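About > Who we are

About Druveleo

Druveleo is a building contractor based in Clollville. We take on school extensions, small commercial units, clinic refurbishments and concrete repair, mostly within an hour's drive of the yard. Our clients are councils, housing associations, school trusts and a few private owners who have been with us for years.

The firm was started by Cường Hứa, who trained as a joiner and then ran sites for a larger contractor before setting up alone. His first jobs were roof repairs and shopfronts. The work grew from there, and the company now employs 36 people directly, including site managers, joiners, bricklayers, groundworkers, two estimators and a small office team. Cường is still managing director and still prices the more awkward jobs himself.

We carry out our own joinery, brickwork and groundworks. Electrical, mechanical and roofing packages go to subcontractors, most of them local. We pay subcontractors at 30 days from invoice and hold retention only where the main contract requires it.

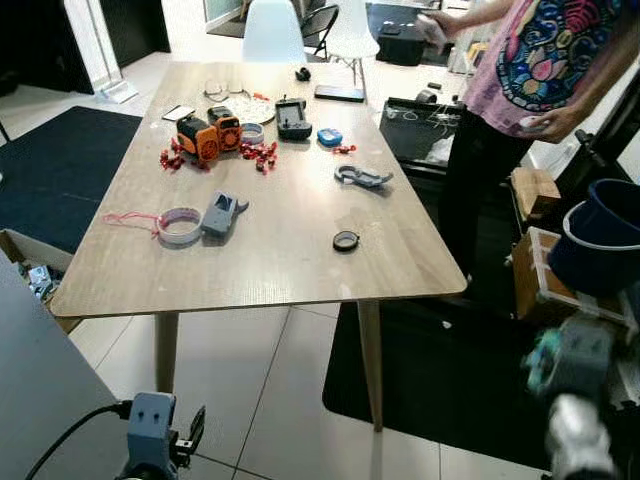 COMPANY

What we do

New build work makes up a little over half of our turnover. The rest is refurbishment, structural repair and planned maintenance. On refurbishments the building is often in use while we are in it, so we agree working hours, deliveries and noisy periods with the client before the programme is issued. If the hours have to change, the site manager tells the building's users in writing.

Every job has one named site manager from start to handover. That person attends the pre-start meeting, keeps the daily record and is the first contact for defects during the following twelve months. We do not move managers between live jobs except for illness or leave.

Drawings and instructions are held in one project folder which the client's team can open at any time. Variations are priced before the work is done unless there is a safety reason for going ahead. Monthly valuations are issued with photographs and a short note on progress.

Recent projects

The Văn building in Dreltow is the largest job we have finished so far. It has 2,461 square metres of floor space over three storeys, with workshops on the ground floor and offices above. The frame is steel with precast floors, and the outside walls are brick to match the older buildings on the street. Ground conditions on the north side were poorer than the survey suggested, and the foundations there had to be redesigned. We agreed a revised programme with the client and finished to it.

Other recent work includes a two-classroom extension in Clollville, repairs to a canal-side retaining wall and the conversion of a former print shop into a dental surgery.
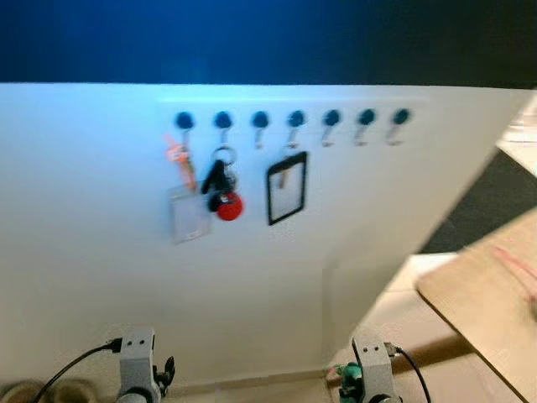
DRELTOW, November

We are opening a second office in Dreltow this month. It will handle maintenance contracts on that side of the river and has space for some 700 square feet of storage behind it. Estimating, accounts and plant hire stay at Clollville. Telephone numbers and email addresses are unchanged.

Training and apprentices

We have seven apprentices at present, in joinery, bricklaying and site supervision. Each one is placed with an experienced tradesperson and attends college on day release. Applications open in spring and should be made by letter or email to the Clollville office. We ask for a pass in maths or an equivalent, and we will consider people of any age.

Working with us

Subcontractors who would like to be added to our tender list should send details of insurance, recent work and two references. The list is reviewed twice a year. Invitations to tender can be sent to the estimating team at Clollville, and we aim to say within five working days whether we can price.

Share this page: 7 shares

We use cookies to keep this website working and to count visits. Accept | Manage settings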